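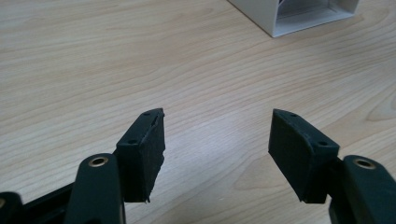
How to send a gift box by mail so it does not arrive as a mess?

Tuesday, May 2, 2023
Posted by busano41

Good evening to all. In February I sent a gift box to my aunt and uncle in Lesham. It had sweets, tea and one mug in it. The parcel needed 5 days, and nothing was stolen, but when they opened it, everything was on one side and the mug had no handle anymore. My aunt was very polite about it, so I understood it looked bad.

Now I want to send another one for their anniversary. I have a stronger outer box and I bought tape of better quality. My questions are how much space I should leave between the gift box and the outer box, and whether shredded paper is enough to protect things or if it is only for the look. The limit for the cheaper price at our post office is 3 pounds, so I cannot use very heavy filling. 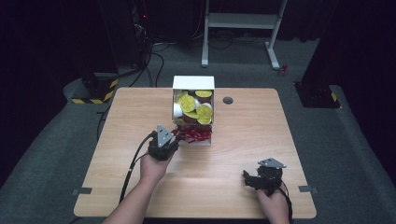
Open gift box with foil-style coins, small white cups and red crinkle paper.

Thank you in advance, and please excuse my English.

trornadon_post

Shredded paper is for the look. It goes flat after one day of traveling and then the things can move. Use bubble wrap.

Breathnach Lane

I would like to add to the reply before me, which is correct but too short. English is also my second language, so we can be slow together.

I mail parcels for a small shop, and I have sent 474 of them until now. Most problems come from empty space. When the parcel is closed, shake it gently next to your ear. If you hear something moving, open it again. This is annoying to do, but the sender has to hear it before the mail carrier does.

For the space, I leave two inches on every side, also on the bottom, which people forget. I fill it with brown paper that I crush very firmly. Newspaper is possible too, but the ink can come off on a light box.
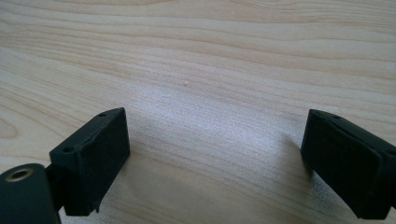

A mug or a cup must be wrapped alone. Put crushed paper inside it first, then wrap the handle separately, then wrap the whole thing one more time. Two cups should never touch each other, even when both are wrapped. Keep them in the middle and put the soft things near the walls.

You can still use the shredded paper. Put it on top at the end, with a sheet of tissue over it, and close the lid of the gift box with a little tape which can be removed without damage. If your gift box has no lid or has an open side, wrap all of it in tissue and then in plastic film, or the small pieces will travel through the whole parcel.

About the weight, please weigh it after the tape and not before. I once paid the higher price because of tape.

busano41

Thank you both. I tried the shaking and I could hear the tea tin, so I will open it again tomorrow. Do you also put the address inside, or only on the outside?

Breathnach Lane

Both. I write it on a card and put it on top before I close the outer box.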